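Eteo Wrist Cable Guard Kit for Demby Service Robots

Sold by Karaki Parts & Service
Fits: Demby, left and right arm
Status: In stock

The Eteo guard kit replaces the open cable run between the wrist and elbow on Demby robots used for cleaning work. It was put together after a connector fault showed up on machines doing bathroom jobs. If your robot only wipes counters and tables, you may never see this fault. If it reaches down into tubs, showers or deep sinks, please read the safety notice below before you order or run another shift.

What went wrong

In March we had a Demby come back to the Kiler workshop with a gripper that would not open. The arm had stopped partway through a tub, with the cloth still held, and the operator had to power the robot down to get it free. Randa Sleiman took the wrist apart and found the locking collar on the cable connector had backed off. Two pins were no longer making good contact.

The cause was the cable itself. When the arm bends over a rim and pushes down, the loop at the side of the wrist gets pulled sideways. Each pull turns the collar a little. It takes a long time to work loose, and the first sign is usually a short pause in the fingers that clears on its own. Operators were restarting and carrying on, so the fault went unreported.

We then checked the service records for the other machines on contract and found 11 with the same wear mark on the collar. Most were still working normally. One dropped its grip signal on the bench when the cable was moved by hand.

The position that puts the most load on the connector is a low reach into a bathtub, with the fingers pressing a cloth against the bottom and the cable looping out from the side of the wrist.

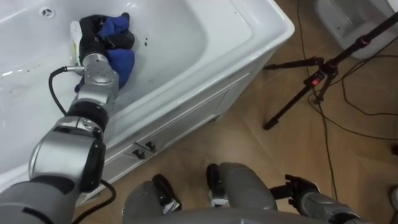 Safety notice

A loose connector can make the gripper hold on or let go without a command. Do not put your hand between the fingers and the tub to free a cloth. Press the stop button, wait for the arm to settle, then switch off at the main switch.

Keep open bottles of cleaner out of the reach area if the wrist has shown any pause or twitch. Stands and loose floor cables should be moved clear of the feet before the robot leans forward.

Stop using the arm and call us if you see any of these:

- fingers pausing for a moment while gripping
- a gap between the collar and the wrist housing
- a cable that can be turned by hand at the plug
- a grip error that goes away after a restart

What is in the kit

- locking collar with set screw
- cable guide for the forearm
- molded sleeve for the wrist loop
- hex key and fitting sheet

One kit does one arm. Order two for a full robot, even if only one side has given trouble.

Fitting

Switch off and remove the battery first. The old collar comes off by hand and should not be reused. Seat the plug fully, fit the new collar, then tighten the set screw until it stops — do not use a power driver. Leave enough slack for the wrist to turn both ways before you close the guide.

Mirko Pace ran a bench arm with the kit fitted for 1,662 reach cycles. The collar had not moved at the end of the test. The sleeve had a light rub mark on the outside and was left in place.

The kit does not repair worn pins. If the plug has dark or bent pins, the wrist module needs to come in for service.

Page updated December 2, 2025

Related items

Demby wrist module, exchange unit
Eteo elbow cable clip
Replacement finger pads, black
Main switch cover
Karaki yearly arm inspection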